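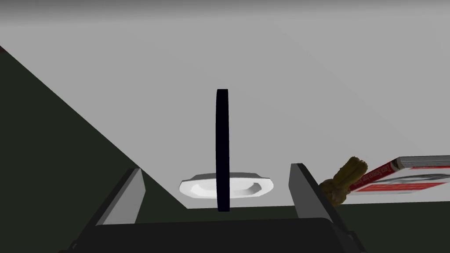 Software Engineer, Manipulation Planning and Simulation

Dranwood
Full time, on site with up to two remote days per week
Posted Aug 25, 2025

Dranwood writes the control and planning software for Meda, a tabletop manipulation system used in kitchens, mail rooms and small warehouses. We are hiring one engineer for the planning group. You will report to the planning lead and work in a group of 4.

The job

Most of our development is done in simulation. Every change to the planner is run against 532 tabletop layouts before it is merged, and a nightly job runs 1000 randomized episodes against the main branch. The layouts hold everyday things such as dishes and books, placed in positions that make reaching and grasping harder than it sounds. You will own the part of the stack that takes a pose estimate and a goal and returns a path the arm can follow.

Day to day this means:

Maintaining and extending the motion planner (C++, with Python bindings)
Writing grasp candidate filters for thin, flat and partly hidden objects
Improving collision checks close to table edges and between neighboring objects
Looking through failed episodes from the wrist view, finding the cause, and adding a regression case
Keeping the simulator's contact and friction settings in line with measurements from the lab
Reviewing code from the perception group where it touches the planner interface

The simulator runs under Cika, our in-house job scheduler. You do not need to know it beforehand. You will be expected to fix it when it breaks, as everyone in the group does.

What we need from you

A degree in computer science, engineering, math or a related field, or the same knowledge gained at work
Three years or more of professional C++
Working Python
A good grasp of rigid body transforms, inverse kinematics and sampling-based planning
Experience with at least one physics simulator
Clear written English. Design decisions are made in short documents and we read them closely.

Useful but not required

Trajectory optimization
GPU rendering or synthetic data for perception
Experience taking a policy or planner from simulation to hardware
CI systems with long-running jobs

You will spend one week in six on lab rotation, running planner releases on the physical arms at our Rodrigues Street site. The lab is on the ground floor and has step-free access.

Pay and terms

Salary depends on experience and is set on a published scale, which we send to every applicant we interview. Health and dental coverage start on the first day. The contract is permanent after a trial period of 52 working days. We can sponsor a work visa for this position.

How to apply

Send a resume and a short note through the form on our careers page. In the note, tell us about a bug in planning or control code that took you a long time to find, and how you found it. One page is plenty. Please do not send code samples at this stage.

The process is a phone call, a paid take-home task in our simulator (half a day), and a visit to meet the group. We reply to all applications. The position stays open until filled, with a start date no later than February.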